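Manutenção das pinças de mão: apontamentos da segunda aula prática
Laboratório de Automação, Lollarwood
Versão de 29 de julho de 2022

Na aula passada ficámos a meio da limpeza, por isso pego exatamente aí. Quem faltou que peça os apontamentos a um colega, porque não vou repetir a parte do inventário (são 73 linhas na folha e já me chegou fazê-las uma vez!).

Vamos tratar do par de pinças de mão da célula Clatarano. Cada pinça tem três zonas que dão trabalho: os dedos curvos, as almofadas pretas no interior da abertura e o cubo de marcadores. Eu começo sempre pelas almofadas. Passem um pano de microfibra com álcool isopropílico a 70 %, só humedecido, e deixem secar com a pinça aberta. Já vi gente fechar os dedos com a almofada molhada e depois andar a tarde toda a queixar-se de que as peças escorregam.

Os dedos limpam-se com pano seco. Aproveitem para abanar cada um de lado, devagarinho. Se sentirem folga, não apertem logo: vejam primeiro se é o parafuso ou o casquilho. Um casquilho gasto pede substituição (a referência está na gaveta dos Aigner, peça 297) e por mais que se aperte o parafuso a folga volta.

Agora os cubos, que é onde costumo perder mais tempo convosco. O padrão de cada face tem de estar limpo, liso e bem colado. Uma bolha pequenina no canto de uma etiqueta chega para a câmara perder o marcador em certos ângulos, e depois a posição da pinça começa aos saltos no registo. Nada de álcool aqui! Pano seco e, se houver dedadas, uma gota de água com sabão neutro. 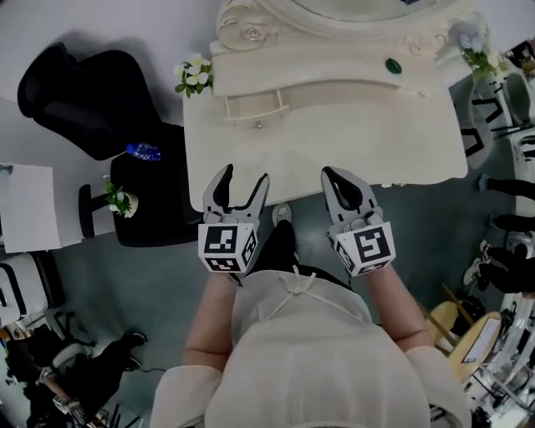
Com as duas pinças limpas, passamos à verificação em pé, à frente de uma mesa. Braços estendidos, pinças abertas, apontadas para a frente, e os cubos bem à vista da câmara da cabeça. Fiquem quietos 2 segundos antes de mexer, para o programa assentar a posição inicial. Depois abram e fechem cada pinça cinco vezes, primeiro a esquerda, a seguir a direita, e só no fim as duas juntas. Eu prefiro fazer isto sem agarrar nada, porque assim qualquer prisão no gatilho nota-se logo na mão.

Se o programa trocar a esquerda com a direita, não se ponham a reinstalar tudo (acontece todos os anos...). Os padrões dos dois cubos são diferentes, e o mais provável é alguém os ter montado ao contrário depois da limpeza. Confirmem com a folha de calibração do projeto Drandbridge, troquem os cubos e repitam desde o início.

Para a próxima aula tragam preenchida a ficha de folgas, um valor por dedo, em milímetros. As medições de junho já não servem, foram feitas com os casquilhos antigos. E tragam a vossa chave sextavada, que as do laboratório andam a desaparecer.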